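RETAIL MANAGEMENT II
Topic 8: Leadership transitions and supplier confidence
Lecturer: Sheena Rennie

Required before the tutorial: the Livau case file, sections on governance and trade credit. The Jibrin reading is optional.

8.1 Scope

Topic 7 dealt with how equity holders respond to an unplanned change of chief executive. Suppliers are a separate class of stakeholder. They hold short-dated, usually unsecured claims, and they can reprice or withdraw at the next order cycle. For a department or homewares chain, trade payables may exceed bank debt in the peak season.

8.2 Terms

Interim appointment: an executive holding the office with full delegations but without a permanent contract.
Credit limit: the maximum exposure a supplier, or its insurer, will carry on one retailer.
Stretch: payment later than the agreed terms, whether or not the supplier has consented. 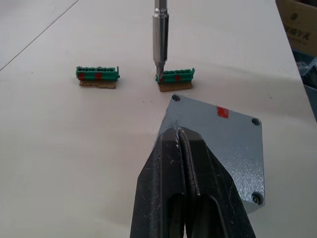
Livau operated 24 stores when its chief executive, Tuulikki Lehtinen, resigned to join Trareo. The board appointed the finance director, Ibrahim Adebisi, as interim. Inspection of fittings and homewares samples continued at the supplier Flomport throughout. Quality acceptance was therefore not the point of friction. Flomport's credit manager, Marta Antoniuk, reduced the limit on the account from $450,000 to $400,000 and asked for monthly statements of stock on hand.

8.3 Analysis

The reduction is small relative to total payables, but its signalling effect depends on whether other suppliers learn of it. Three channels should be distinguished: common insurers, shared freight agents and direct contact at trade fairs. Only the first is normally visible to the retailer's treasury.

An interim appointee drawn from finance tends to preserve payment discipline. The cost is usually felt in range planning, where forward commitments are deferred. Compare Livau's June order book with the prior year (case file, table 4). Note that the fall is concentrated in private label, where lead times are longest and cancellation rights weakest.

8.4 Tutorial preparation

Prepare a one-page memo from Adebisi to the board chair, Suleiman Okonkwo, recommending whether to disclose the revised limit to the remaining suppliers. State your assumptions about insurer behaviour. Memos are to be lodged through the unit site before the tutorial and will not be returned with individual comments.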